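About Us

Hi, and welcome to Sendent! I started this little bedding and linen shop in Irkarbridge after one too many mornings wrestling a doona cover with my arms inside it up to the shoulder (you know the one). We've since moved down the road to Skukedville, where I've got a proper shopfront, 90 square metres of it, and a cutting table I can finally walk all the way round.

We do sheets, pillowcases and throws, mostly in plain colours. Greys and soft greens are what people ask for, though I'll always have a soft spot for a good loud yellow. Everything gets made up on a real bed before I put it in the catalogue, so I know how it hangs over the side and whether the corners stay put. Our Jadoon range came out of that, and it's up to 128 pieces now!

If you're local, I also run a bed-making morning each month. It's free, there's tea, and we start at 10. We go over folding a fitted sheet, and stacking pillows so they don't slump.
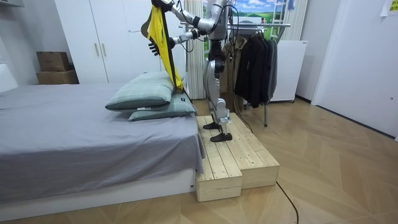

One customer wrote to say that she'd gone straight home and stripped every bed in the house, and could we please bring back the sage pillowcases in the bigger size. We can! They'll be in by December, and I've ordered 135 so there should be plenty. Drop in or send us a note through the contact page.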